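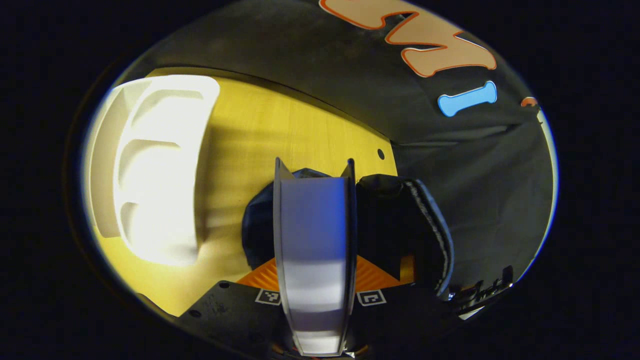 How a Farm Dog Learns Whistle Commands

A sheepdog often works a long way from the person giving it orders. On a hill farm the dog may be 300 metres off, with wind blowing between the two of them. A voice fades over that distance, and words start to sound alike. A whistle is higher and sharper than a voice, so it carries further and stays clear.

What the whistle is

Most shepherds use a small folded piece of metal or plastic with a hole through both halves. It sits inside the mouth, against the tongue. The person blows gently and moves the tongue to make the note go up or down. It takes a beginner several weeks to get a steady sound. Some shepherds whistle with their fingers instead, but then their hands are busy and they cannot open a gate.

What the sounds mean

A dog needs only a few commands. These are the usual ones:

Come by — go round the sheep clockwise.
Away — go round the sheep anticlockwise.
Walk up — move straight towards the sheep.
Lie down — stop where you are.
That'll do — leave the sheep and come back.

Each command has its own whistle. The stop is often one long, flat note. The others are made from short notes that rise or fall. There is no single set of whistles that every farm must use. A shepherd with two dogs may give each dog a different set, so that one can be sent left while the other waits.

How a dog hears

Sound is a shaking of the air. The number of shakes in one second is called the frequency, and it is measured in hertz. A high note has a high frequency. The lowest sounds a dog can hear are close to the lowest that people can hear, but at the top of the range dogs do much better. A dog can also turn its ears to help it work out where a sound is coming from.

How the training is done

The dog learns the spoken words first, close to the handler and with a few quiet sheep in a small field. At Varncombe, where I train, the first field is 64 metres along its longest side. A young dog starts there at ten months or so, depending on how fast it is growing up.

When the dog obeys the word every time, the whistle is added. The order matters. The handler blows the whistle, waits a moment, and then says the word. The dog already knows what the word means, and after many repeats it starts to move on the whistle alone. The word can then be dropped. Scientists call this learning by association.

Mosa, a black and white bitch from our last litter, had her stop whistle within a fortnight. Her two side whistles took until March. She mixed them up when she was excited, so we went back to the spoken words for a few days and began again.

Distance is added last. The handler sends the dog a little further each week, and does not go past 100 metres until the stop is reliable. A dog that will not stop can frighten the sheep or run them into a fence.

Try it yourself

You can test the same idea with a pet dog that already sits when told. Choose a short, soft sound, such as two clicks of the tongue. Make the sound, wait one second, say "sit", and give a small piece of food when the dog sits. Do this five times, then stop for the day. After a week, make the sound and say nothing. Write down what the dog does.

Words to know

Handler: the person who gives the dog its commands.
Hertz: the unit for frequency, written Hz for short.
Flank: a dog's path round the side of the sheep.
Outrun: the wide curve a dog takes to get behind the flock.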